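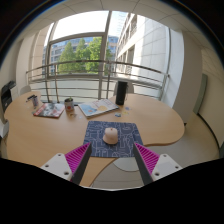
Open jaws over the mouse on the window table. Wrist view, as the planner gets it.

Stemeo Planner: Frequently Asked Questions

What is Stemeo?
Stemeo is the layer between "the camera sees a mouse" and "the gripper closes on the mouse." It takes a wrist camera stream, proposes grasps, throws most of them out, and hands the survivor to your motion controller. It does not drive motors. If your arm is moving and Stemeo is switched off, please talk to whoever wrote your controller.

What do I need to run it?
A two-finger gripper, a wrist camera, and a machine with a reasonably modern graphics card. The Jandero driver package covers most common arms. If yours isn't on the list, the adapter template is short and only mildly unpleasant.

Why do you test on a cluttered table?
Early versions were tuned on single blocks on a plain gray board, and they were wonderful at single blocks on a plain gray board. Then we tried tables with magazines, a potted plant, a speaker and a few stickers on them, and the scores fell through the floor. The clutter set is now the one we report.

Why does the planner think my mouse pad is part of the mouse?
Usually the depth threshold. A mouse is a low, rounded thing on a flat, thin thing, and a noisy depth camera is happy to call them one object. Lower merge_height to 3 millimeters and try again. Pads with line drawings on them make it worse, as the color segmenter gets excited about edges. Set texture_weight to "low" and it will calm down.

Can it pick up clear cups?
Sometimes. Clear plastic returns poor depth, so Stemeo may see the pen and miss the cup that is holding it. It will then plan a very confident grasp straight through the cup wall. Turn on the transparent object filter, which marks suspicious holes in the depth map as "something is here, leave it alone." We know that is a low bar.

My gripper fingers show up as obstacles. Is the arm afraid of itself?
Yes, until you make a finger mask. Run the mask tool with the jaws open, then half open, then closed. Redo it whenever you change the pads, even if the new ones look identical. Brightly colored pads are easy to mask, and we recommend them for that reason and for no reason of taste.

How many grasps does it consider?
The default is 400 candidates per frame, cut to 200 after the collision check, then ranked. You can raise the first number, but past a certain point you are paying for many slightly different ways to grab the same mouse.

What is the confidence cutoff, and can I lower it?
It is 65 out of a possible hundred. You can lower it. The software will let you, and it will write a line in the log saying that you did.

Does window light matter?
A lot. A big curved window behind the table gives you a white sky and a dim tabletop in the same exposure. Lock the exposure on the table and let the trees blow out. Auto exposure will try to be fair to both and serve neither. Results at 4 p.m. may not match results at noon, so note the time in your run file.

What is Choo?
Choo is the replay tool. It steps through a recorded run and shows every candidate with the reason it was kept or dropped. It was named late in the day and the name stuck. Most support questions end with us asking for a Choo file, so you may as well attach one at the start.

Is Drondero still supported?
Drondero was the old planner. It gets security fixes until September and sympathy after that. The migration script converts your config files, except for custom grasp filters – those you'll have to move by hand.

Where do I report a bug?
Use the tracker, with your config, your Choo file and the version number. "It missed" is a fair summary but a thin report. Tell us what it was reaching for and what it touched instead.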